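Aus dem Leistungsangebot: Aufzeichnung von Greifbewegungen mit handgeführten Greifern

Die Arbeitsgruppe Angewandte Automation hat im Juni das Dienstleistungspaket Trorura der Firma El Fassi in die Begutachtung aufgenommen. Es richtet sich an Einrichtungen, die Lerndaten für robotische Greifaufgaben benötigen, hierfür jedoch keinen eigenen Roboterarm binden möchten. Der nachstehende Beitrag fasst Lieferumfang, Ablauf und bisherige Bewertung zusammen und soll den Mitgliedseinrichtungen am Standort Kimville als Entscheidungsgrundlage für die kommende Bestellrunde dienen.

Gegenstand des Angebots ist die zeitweise Überlassung von zwei handgeführten Greifern nebst Einweisung, Aufzeichnungsbetreuung und Aufbereitung der Daten. Die bedienende Person führt je einen Greifer in der linken und der rechten Hand und verrichtet die gewünschte Tätigkeit unmittelbar in der vorgesehenen Umgebung. Bewegungsverlauf und Kamerabild werden gemeinsam erfasst und anschließend in ein Format überführt, das sich für das Anlernen zweiarmiger Systeme eignet.

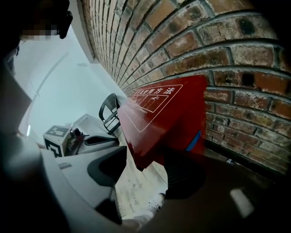

Aufzeichnung mit dem handgeführten Greifer, Weitwinkelansicht der Greiferkamera.

Die Kameras an den Greifern arbeiten mit sehr großem Bildwinkel. Dies hat den Vorteil, dass neben den Fingerspitzen auch ein erheblicher Teil des Raumes erfasst wird, und erleichtert die spätere Zuordnung der Bewegungen. Nachteilig ist die starke Krümmung gerader Kanten. Einrichtungen, die mit eigener Auswertungssoftware arbeiten, sollten vor der Bestellung klären, ob diese die Verzeichnung verarbeiten kann. Auf Wunsch liefert El Fassi die Aufnahmen zusätzlich in entzerrter Form; der Mehraufwand wird gesondert berechnet.

Auf beiden Greifern sitzt ein weißer Würfel mit schwarz-weißen Kennmustern. Anhand dieser Muster wird die Lage der Greifer zueinander bestimmt, sobald ein Würfel im Sichtfeld einer Kamera liegt. Für die Genauigkeit der Daten ist es daher von Bedeutung, dass die Flächen sauber bleiben und während der Arbeit nicht mit dem Unterarm oder der Kleidung verdeckt werden. Der Anbieter weist in der Einweisung ausdrücklich darauf hin. Beschädigte Würfel sind zu melden und dürfen nicht mit eigenem Ausdruck überklebt werden.

Die Einweisung dauert 90 Minuten und findet in den Räumen des Bestellers statt. Sie umfasst die Handhabung der Greifer, das Starten und Beenden einer Aufzeichnung sowie die Führung des Aufnahmeprotokolls. Vorkenntnisse in der Robotik werden nicht vorausgesetzt.
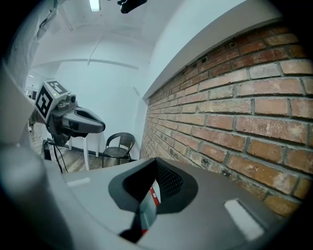
Je Einweisungstermin können bis zu acht Personen teilnehmen. Die Arbeitsgruppe empfiehlt, diese Zahl nur auszuschöpfen, wenn ausreichend Fläche vorhanden ist, da jede teilnehmende Person beide Greifer selbst geführt haben sollte, bevor sie eigenständig aufzeichnet. Wer die Einweisung nicht absolviert hat, ist von der Nutzung ausgeschlossen. Dies ergibt sich aus den Überlassungsbedingungen und ist keine Festlegung der Arbeitsgruppe.

Zur Aufbereitung der Daten bedient sich El Fassi der Plattform Clultance. Dort werden unbrauchbare Abschnitte ausgesondert, die Spuren beider Greifer zeitlich abgeglichen und Gesichter in den Bildern unkenntlich gemacht. Der letztgenannte Schritt ist im Grundpreis enthalten und kann nicht abgewählt werden. Der Datenschutzbeauftragte hat gegen das Verfahren keine Bedenken erhoben, sofern alle im Raum anwesenden Personen vorab schriftlich unterrichtet werden. Ein Muster der Unterrichtung ist bei der Geschäftsstelle erhältlich.

In der Bewertung überwiegen die positiven Gesichtspunkte. Ankit Thakur, der die Begutachtung leitet, hebt in seinem Zwischenbericht die kurze Rüstzeit und die verständlichen Unterlagen hervor. Kritisch vermerkt er die Kabelführung: Die Leitungen der Greifer sind so zu verlegen, dass sie weder die Bewegung der Arme behindern noch zur Stolperstelle werden. Der Anbieter hat hierzu eine Überarbeitung der Trageanleitung in Aussicht gestellt. Ferner wird angeregt, das Gewicht der Greifer in den Unterlagen auszuweisen, damit Einrichtungen die Dauer der einzelnen Arbeitsabschnitte sachgerecht planen können.

Hinsichtlich der Räumlichkeiten bestehen nur geringe Anforderungen. Eine gleichmäßige Beleuchtung ist erwünscht, ein abgeschlossenes Labor hingegen nicht erforderlich. Möbel und fest angebrachte Einrichtungen dürfen im Aufnahmebereich verbleiben. Feuerlöscher und deren Bedienhinweise müssen jederzeit zugänglich sein; die Hausordnung gilt während der Aufzeichnungen uneingeschränkt.

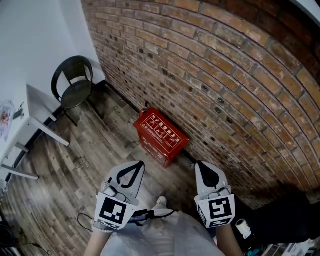 Bestellung und Fristen

Das Paket kann ausschließlich über die Geschäftsstelle abgerufen werden. Dem Antrag sind eine Kurzbeschreibung der aufzuzeichnenden Tätigkeit, eine Skizze des vorgesehenen Raumes und die Benennung einer verantwortlichen Person beizufügen. Unvollständige Anträge werden zurückgestellt. Die Überlassung erfolgt in der Reihenfolge des Eingangs, wobei Einrichtungen ohne eigene Roboterausstattung bevorzugt berücksichtigt werden.

Der Abschlussbericht der Begutachtung wird den Mitgliedseinrichtungen nach Freigabe durch die Arbeitsgruppe zugestellt. Rückfragen zum Verfahren sind schriftlich an die Geschäftsstelle Kimville, Stichwort Trorura, zu richten.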